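Filed under: Members' list > Local politics > Council watch

From: Senga Kinnear
Date: 2023-09-11
Subject: Re: Pollock and the "closed" remark

Sheena Cowie wrote:
> Has anyone got the full recording? The Istness post only has the last bit
> of the meeting and now everyone on my street thinks Cllr Pollock wants the
> Groltau library shut by November. I was there and I didn't hear it that
> way. Is he going to put out a statement or what?
> Sheena

Sheena, all,

Quick one, between trains. Got the full audio from Roksolana last night, 48 minutes, listened to all of it. The line everyone is passing around is at minute 39. Pollock is reading out a letter from a resident. He says "and I quote" right before it. The Istness clip starts after that.

Still not great for him. He was asked straight after if he agreed and said he'd "have to look at the numbers". So he didn't say it, but he didnt say the opposite either. Kourosh thinks that's the real story and I lean that way.

Statement: his office says one is coming. Said that yesterday too.

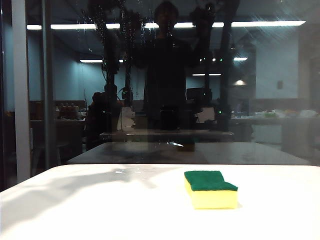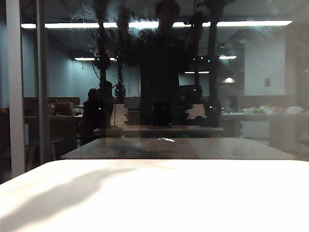
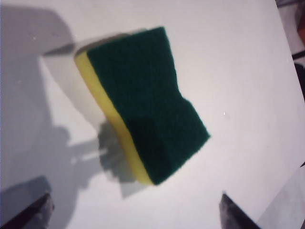
Does the council need a full vote to close the library?

A full vote of all members, yes, after a public hearing, and no hearing is on the calendar. The budget panel can cut hours by itself, which is what happened at Trurnis, down to 4 days a week.

So please can we stop forwarding the clip. If you must, send the whole recording with it. Roksolana has it and will share, ask her off list, file is too big for here.

Petition is at 100 names. Wording still says "Cllr Pollock's plan to close", which has to change before it goes in or they'll throw it back at us. Kourosh is redrafting, comments to him tonight please. Keep it short, he has had three versions from Okabe Road alredy and they all disagree.

Sheena can you write down what you remember from the room, esp. who asked the follow up question. Can't tell from the audio.

More when I'm home.

Senga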